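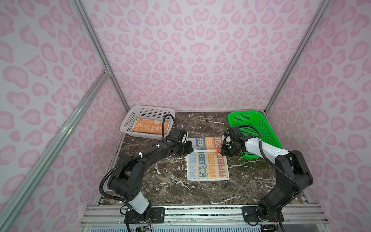 Donville Robotics Club
Minutes of the meeting of 13 January 2024

Chair: Geert Stevens
Minutes: Edeltraud Ehlers
Present: 8 members. Excused: 4.

1. Minutes of the last meeting
The minutes from December were accepted with one correction. In point 3, the name of the competition must be written Kubiak Cup, without a hyphen.

2. Towel project
Geert reported on the state of the project. The task is the same as before: the two arms take a towel, fold it on the table and put it in a basket. We have now 48 recorded runs of the folding part. Geert thinks that some 61 will be enough for the first training, but Edeltraud would like to wait with the training until all towels are used equally often. It was agreed to look at the list first and decide after that.

There was a longer discussion about the grip at the corners. The person who controls the right arm often takes too much fabric, and then the second fold becomes thick on one side. Geert asked that everybody takes the corner only with the tips of the gripper. If a run goes wrong, please do not delete it. Write "failed" in the log and continue with the next one.

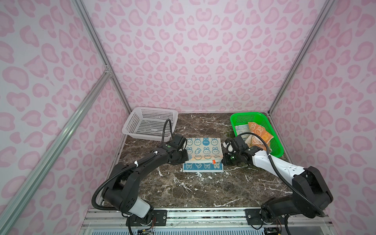 The rabbit towels stay in the project. One member asked if plain towels would be easier for the software. Geert answered that the print helps us to see which side is up, and that the rules of the cup allow any pattern. Plain towels can be tested later, when the first results are there.

The marble table top must be wiped before each session. Please use a dry cloth only and keep it away from the electronics under the front rail.

3. Software
The program Plirow was updated to the new version on the club computer. The old settings were saved in a separate folder. Members who work with their own laptop should update as well, otherwise the recordings cannot be opened on both machines.

4. Kubiak Cup
The registration form is filled in except for the team name. Two names were proposed, Sternix and Donville Folders. Vote: five for Sternix, two for Donville Folders, one abstention. Edeltraud will send the form this week.

5. Other business
The key of the workshop was again not returned to the hook. Please put it back also when you leave only for a short time.
The next meeting is in two weeks, same room. Geert will bring the list of runs, sorted by towel.

Edeltraud Ehlers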